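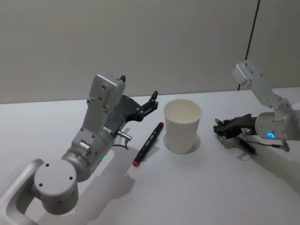 Walldale, 2018-08-18

The Tokia Robotics Club has completed its second term of work on the two-arm exercise, and I am pleased to record the progress of our student members on this page. The club has 6 students this year under the guidance of Murray Kowalchuk, who also teaches the evening programming class.

The exercise is simple to state. A paper cup stands on a white table between two arms, and the pens are to be placed in it. Either arm may do the work, but the arms must not touch each other or tip the cup. Dilruba Matubbar wrote the first version of the motion program in May. Corey Halliday has since rewritten the part that decides which arm should move first, and the program now stands at 2994 lines, including comments.

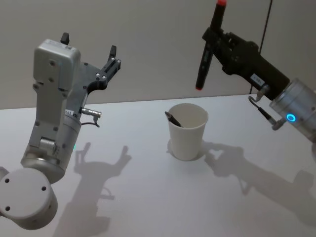
Why does the club use a paper cup when a heavier one would be easier?
A light cup moves when it is bumped, so students learn of a poor approach at once and can correct it before the next run.

Students keep a written log of every attempt. The log for this term holds 76 entries, each signed by the student at the keyboard and by one other member. Mr. Kowalchuk has asked that failed attempts be described as fully as the successful ones, and Trudy Henare's notes on gripper angle have been copied into the front of the binder for new members.

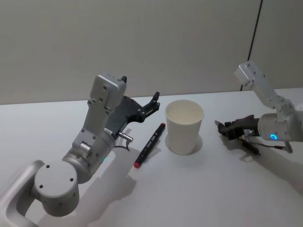 The cup and a marker pen on the table between the two arms.

The club will enter the exercise in the Kabbaj Student Automation Meet. Entry rules allow a total of 2000 seconds at the table, setup included. Hamish Treloar will present the written report, and the remaining members will share duties at the controls. Families are welcome to attend the practice session before the meet.
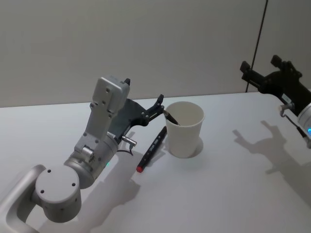 A black pen held at the rim of the cup, with a second pen on the table.

The next unit, which the students have named Curkitz, will cover wiring and cable care. Members should bring their own notebooks and return any borrowed manuals to Mr. Kowalchuk before it begins.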